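Grurmont Striped Knit Pullover, Black / Off-White

Home > Clothing > Tops and Sweaters > Striped Knit Pullover

In stock. Usually leaves the warehouse in 2 working days.

The Grurmont is a soft, textured pullover with even horizontal bands in black and off-white. It is made for cold bedrooms, early mornings and weekends at home, and it looks neat enough to wear to the store. We have carried it since we opened the shop in Trarkodholm, and the cut has changed only once in that time, when the sleeves were made a little longer at the request of customers.

The knit has a brushed surface. It feels more like fleece than like a classic wool sweater, and it does not scratch at the neck. There is no lining and there are no pockets. The hem and cuffs are ribbed and hold their shape if the pullover is dried flat.

Sizes

The Grurmont comes in XS to XXL. The fit is relaxed. If you are between sizes and plan to wear it over a shirt, take the larger one. If you want it close to the body, take the smaller one. The body length in size M is 26 inches, measured from the top of the shoulder. Each size up or down changes this by half an inch.

Tall customers often ask for a longer version. We do not have one at the moment. The Ustell cardigan is cut longer in the back and comes in the same stripe, and that may suit you better.

Washing

Wash inside out on a cold, gentle cycle with similar colors. Use a mild liquid detergent. Powder can stay in the knit and leave the off-white bands looking dull. Do not use bleach or fabric softener. Softener flattens the pile, and you will not get it back.

Wash it on its own the first time. A little black fiber comes off in the first wash or two. After that it can go in with other dark or striped things, but keep it away from towels, which shed a lot.

Do not tumble dry. Press the water out in a towel, lay the pullover flat and pull the side seams straight while it is damp. It needs a day to dry in a normal room. Ironing is not needed.

Folding and storing

Please fold this pullover. Hangers leave bumps in the shoulders, and over a winter the weight of the knit pulls the body longer. Lay it face down on a bed or another flat surface and fold both sleeves across the back. Bring the sides in so they meet, then fold up from the hem in thirds. The knit is thick, so the bundle ends up rounded on top and will not press flat like a T-shirt. That is fine. Do not put heavy things on it to force it down.

On a shelf, stack no more than a few high. In a drawer, stand the bundles on their folded edge so you can see the stripes. If you are putting the pullover away for the summer, wash it first and use a cotton bag. Plastic holds moisture. 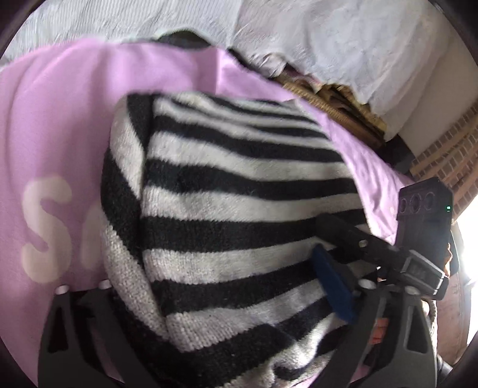 Elínborg Ingvarsson: I have had mine for two winters and the lint is my only complaint. It sits on the white stripes and you see every speck. I fold it inside out now and that has helped. Otherwise it is the warmest top I own and I would buy it again.

Folding it inside out works well, and we do the same with the ones on our own shelves. The off-white bands show fuzz more than the black ones do, mostly specks picked up from blankets, bedding and other clothes. A few ways to deal with it:

Use a sticky roller before folding, and roll in the direction of the stripes.

A fabric comb is better than an electric shaver for the small balls that form under the arms. Hold the knit flat with one hand and comb lightly. Shavers can cut into the brushed surface if you press too hard.

Empty the lint filter of your washing machine, if it has one, before you wash the pullover. This makes more difference than any detergent we have tried.

If you share a home with a cat or dog, the Cárdenas crewneck in plain gray has a smoother face and is easier to keep clean. It is also thinner, so it will not be as warm.

Repairs

A pulled loop should not be cut. Work it through to the inside with a blunt needle and stretch the knit gently from side to side until it settles. For holes and open seams, send the pullover to us. Bent Vídalín does the mending in the back of the shop and has black and off-white yarn to match. Small repairs are free for 11 months from the date on your receipt. After that we will write to you with a price before starting any work. Please wash the item before you send it.

Shipping and returns

Orders over $48 ship free. You can return an unworn pullover within 30 days, folded and with the tags on. Try it on over a clean shirt, please — makeup and deodorant marks on the light bands are hard to get out, and we cannot take back marked items. Exchanges for another size go out as soon as your parcel reaches us.

The next delivery of XS and XXL is due in September. If your size is sold out, leave your email address on the order page and Yoon-hee Yeo will write to you when it is back.

Often bought together

Ustell Long Cardigan, striped
Cárdenas Crewneck, plain gray
Cotton storage bag, large
Fabric comb, wood handle

Page last updated June 8, 2025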